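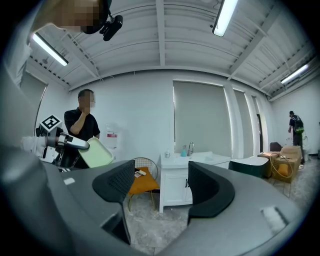
Figure 1. The arm holding the green tray, with the practice bathroom behind it.

Project Report: Why Our Arm Kept Letting Go of the Tray
Yanti Hutapea, Adi Lubis, Shiuli Dewan and Haziq Sopacua
Supervisor: Puspita Raju

1. Where we started

When we picked this project back in May, the plan was a pretty cheerful one. We wanted a robot arm to carry small bathroom things (soap, a cup, a toothbrush) on a light plastic tray and set them down beside a sink. We had a vanity, a tub and a chair to work around, and we figured the hard part would be teaching the arm where everything was. Well, we were wrong about that! The moving went fine almost from the first week. What gave us trouble was the holding, and so most of this report is about one fault and the long road we took to find it.

The fault was simple to describe. Every so often, with the tray up in the air, the fingers would open by themselves. No command had been sent, there was no warning on the screen, and down went the tray with whatever was on it. We lost two soap dishes that way, and on one bad afternoon the tray landed close enough to Adi's foot that Puspita had us shut everything down and write up a safety note before we touched it again. She was kind about it, but she was right to be firm.

2. What we thought it was

Our first guess was the tray. It is smooth plastic, and when the arm tips it the weight moves toward one side, so we blamed slipping. Haziq glued thin rubber strips under the rim and we all felt very good about ourselves for a day and a half. Then it dropped again. Shiuli went back through the logs that evening and noticed something we should have looked for much sooner: the finger position changed before the tray started to move. The tray had never slipped out at all. The fingers had let it go.

Our second guess was the power supply, a Strobel unit we had on loan from another lab. We swapped it for a Maton and ran the arm for a whole morning, and it dropped the tray anyway, so back went the Maton with our thanks.

3. What it was

To get a real answer we set up a long test and ran 933 lifts over several weeks, with the arm picking up the tray, tilting it, holding it and putting it back. The fingers opened on their own 4 times. That sounds small until you picture someone sitting underneath.

All of those drops came just after a short break in messages from the control computer. The finger controller, a Kevlow board, has a timer that waits 300 milliseconds for a new message. If none comes, it goes to its "safe" position, and whoever set up our board before us had made "open" the safe position. I'm sure that made good sense for the job they were doing (nobody wants a hand stuck shut around their sleeve), but for a raised tray it was the worst choice we could have had.

Yanti proved it by pulling the network cable with the arm parked low over a foam mat. The fingers opened every time she tried it.

4. What we changed

The board now keeps its grip when messages stop, and the arm stops where it is and sounds a beeper until a person comes over. Since a hand that stays closed has a danger of its own, we also lowered the gripping force and added a release button at the base of the arm, where you can reach it without leaning across.

We taped a line on the floor too, and while the arm is lifting only the person running the test may cross it. Adi has asked us to write down that he was in favor of the tape from the beginning.

5. Still open

We never did learn why the messages stop. Haziq suspects the network switch and Shiuli suspects our own logging program, which writes a great deal to disk, and they have each had a turn at convincing the rest of us. We have also not repeated the long test with the new settings, only a shorter one with no drops, and we don't want to claim more than that. Our request for time in the lab to run the full set again is in with Puspita, along with the revised safety note and the log files from all of the drops.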